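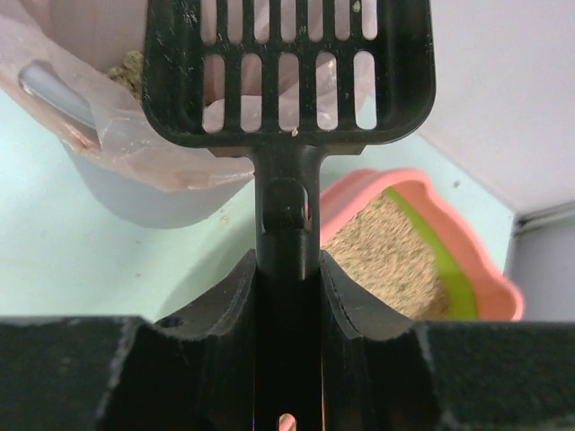 *litter scoop, held upright*

**Thread: Skyrme Cup debate, who else thought the scoring was off?**

**purkow_parent** - 10/3/26
Just back from the regional round. Our kids (Purkow juniors) lost by 4 points on the motion about homework being optional. Fine, they lost. But the second speaker from Clekano ran way over and no bell. Did anyone else catch that?

**mrs_t_room12**
Was there. Bell did go, just quiet. Hall holds 700 and the timer had a desk bell, you couldn't hear it past row three.

**purkow_parent**
Ok but if the speakers cant hear it either, whats the point of it

**clekano_alum**
Our girl finished her sentence and sat down. That's allowed. Rule says 10 seconds grace. Read the sheet.

**purkow_parent**
Read it. It was more than 10.

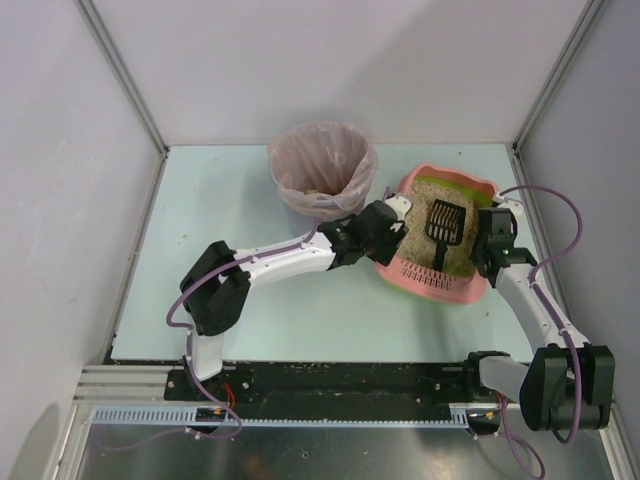

Anyway, not after the trophy. I want the rebuttal marks posted. Last March they put the full sheets up and the kids used them all summer. This time just a total and a "well done".

**nbevan**
Nerys Bevan here, I coach the Sornov team. Agree on the sheets. My first speaker got marked down for "style" and no comment next to it. What's she supposed to fix? She's fourteen.

**clekano_alum**
Judges give up a Saturday for this. Writing comments for every kid is a lot to ask.

**nbevan**
One line each. I've judged it, it's doable.

**mrs_t_room12**
Half agree. One line from a tired judge can sting more than no line. We had a kid quit over "monotone".

**dadof3_sornov**
Different question - is the travel money still happening? Fund was at 2,567 dollars on the spring newsletter and we haven't heard a thing. Finals are a long drive and the bus isnt free

**mrs_t_room12**
Still there far as I know. Email the school office, not the league, they just forward it back.

**dadof3_sornov**
thx

**purkow_parent**
Sent a note asking for the score sheets. Polite one. Will post if I hear back.

**clekano_alum**
Fair enough. And your third speaker was the best in the room btw, the bit about her grandmother's spelling book. Whole row behind me went quiet.

**purkow_parent**
She'll be thrilled, will pass it on. Still think it was over time tho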